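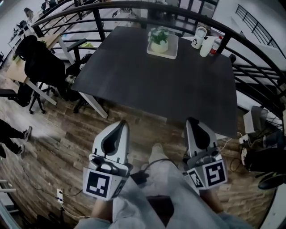
Gray-top table with plant tray, mug, cup or bottle, and water bottle; desk and a mesh-back chair to the left.

Plitura Mezzanine Table Set

README, release 2
Maintainer: Ingrid Pruitt
Layout notes: Bevan Hinds, Telma Navarrete

Summary

Plitura is a record of small tabletop arrangements on the mezzanine of the Hotley office. It covers the gray table, the light wooden desks next to it, the chairs, and the small items people leave on them. The set holds 322 sequences. Of these, 300 are the main split and the rest are held back for checking labels. Collection ran through October.

Contents

tables/ one folder per table position
items/ item list and label names
splits/ main.txt, check.txt
notes/ free-text notes by session, uneven in detail

Item labels

tray_square: white tray. The potted plant is labeled separately, even when it stands on the tray.
plant_pot: round white pot with its plant. Leaves and flowers are not split out.
mug: any cup with a handle. Printed logos are ignored.
cylinder_white: used when a cup and a bottle cannot be told apart.
bottle_water: plastic bottle, label color recorded in the color field.
chair_mesh: office chair with a mesh back. Seats and bases are not labeled on their own.

Release 1 used "vase" for plant_pot. Old label files can be converted with items/rename.csv.

Table positions

Position A has the plant at the far end and drinkware near the far right corner. Position B moves the drinkware to the near left. Each sequence is capped at 15 seconds. Chairs were not returned to fixed spots between sequences, so chair position should not be used to identify a session.

Surroundings

The mezzanine is open on one side and edged by a curved dark metal handrail. People and desks farther into the room show up behind the rail and are unlabeled. Faces are pixelated.

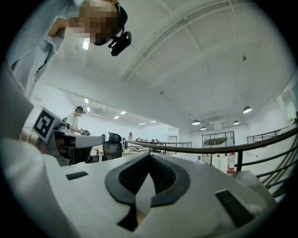
Known issues

Fundby-format exports drop the color field. Use the plain text files if you need it.
In some position B sequences the tray is labeled twice. Warrick Gilchrist has a list in notes/duplicates.txt.
Railing posts are sometimes labeled as chair parts in the check split.

Contact

Label corrections go to Ashton Wihongi, with the sequence number and the label name.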